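Werkstattbuch, 21. April 2020

So, jetzt habe ich mir endlich die Angebote vorgenommen, die seit Wochen im Ordner liegen, und schreibe es gleich hier hinein, damit wir beim nächsten Treffen nicht wieder von vorn anfangen. Es geht um Ersatzfinger, einen zweiten Greifer und die leidige Frage, ob wir uns im Dezember noch eine zweite fahrbare Basis leisten wollen (ich hätte sie ja gern, das wisst ihr!).

Storkbridge will für den Greifer mit Anschlussplatte 1.467 Euro, Clorach liegt bei 1.236 Euro, dort fehlt aber das Kabel, und der Versand kommt mit 54 Euro dazu. Macht immer noch einen hübschen Abstand. Bei Rudd habe ich nur nach Fingern gefragt und bisher eine sehr freundliche Mail ohne einen einzigen Preis bekommen.

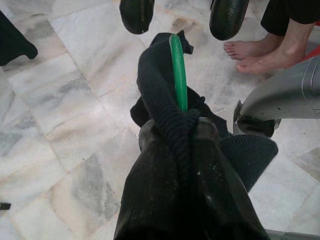 Foto: Werkstattarchiv, Handgelenkkamera

Schwarzer Strick auf hellem Marmor, dazu das grüne Rohr, und die Finger weit gespreizt: Bei solchen Aufgaben wünsche ich mir für die nächste Bestellung vor allem ordentliche Fingerflächen. Die jetzigen sind matt, etwas verschrammt und voller heller Pünktchen. Dicker gerippter Stoff legt sich in Falten und Wülste, da möchte ich gern zwei Beläge nebeneinander ausprobieren können, einen glatten und einen mit Struktur. Also bitte Wechselfinger einplanen, mindestens zwei Paar, auch wenn das auf der Liste erst einmal nach Luxus aussieht.

Zur Basis: Plonska hat 3.148 Euro aufgerufen, mit Rollen, ohne Akku. Ich habe zurückgeschrieben und nach den Rollen gefragt, ob es die auch weicher gibt, wegen der Fugen im Boden, und ob man sie einzeln nachbestellen kann. Antwort steht aus. Für dieses Halbjahr würde ich die Basis schweren Herzens streichen und das Geld lieber in Greifer und Finger stecken.

Mein Vorschlag wäre also Clorach, Kabel von uns, und Rudd bekommt noch eine Erinnerung von mir. Wer anders rechnet, schreibt es bitte mit Bleistift an den Rand, ich schaue vor der Bestellung noch einmal hinein. Offen ist außerdem die Lieferadresse, die alte steht noch in beiden Angeboten.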